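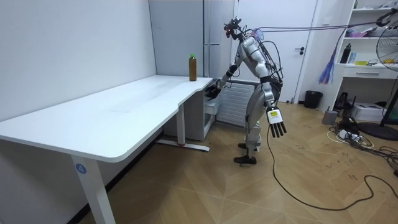
3. Setting up the robot at the Cluscombe station

3.1 Cable routing

The humanoid is run on tethered power and data. The main bundle leaves the back of the head and shoulders and is taken up overhead, with enough slack for a forward bend at the waist. On the first setup the slack was too short, and the neck connector worked loose whenever the torso pitched forward. The bundle was re-hung and a strain relief made by Barnetti was fitted at the shoulder plate. A separate cable is laid on the floor in a wide loop. It must be checked before each session, as the feet can come down on it when the stance is changed.

3.2 Hand calibration

Each hand is zeroed with the fingers fully open. The Jisorberg utility then closes one finger at a time and stores the encoder value at contact. The limit for the thumb was set to 3570 counts. Above this value the thumb motor drew current continuously and the fault light came on after a few grasps.

The check object is a plastic drink bottle, left full, standing near the corner of the table. The hand is brought in low, with the fingers along one side of the bottle and the thumb across the front – a grip on the cap is not accepted. The check is repeated eight times. If one attempt fails, the wrist joint is zeroed again before the fingers are touched.

3.3 Wear and repair

After seven sessions the wrist screws on one arm had backed out slightly. They were removed, cleaned and refitted with thread lock. The cable loop beside the forearm was also rubbing at its lower clip, so the clip was moved towards the elbow and the loop left wider.

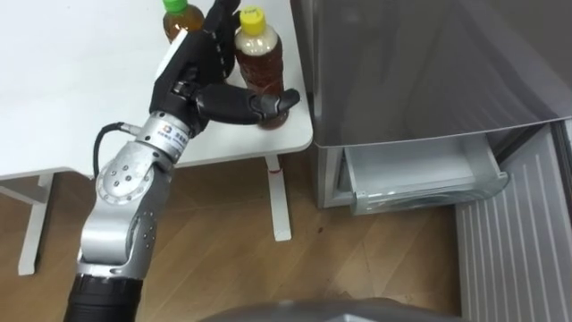

Mercedes Quispe: The wider loop is fine for this reach, but please test it with the wrist turned to both limits before the clip position goes into the Grajales setup sheet. I would also like the screw torque recorded at every session.

Both points were added to the checklist in Appendix B. The wrist test has not yet been carried out.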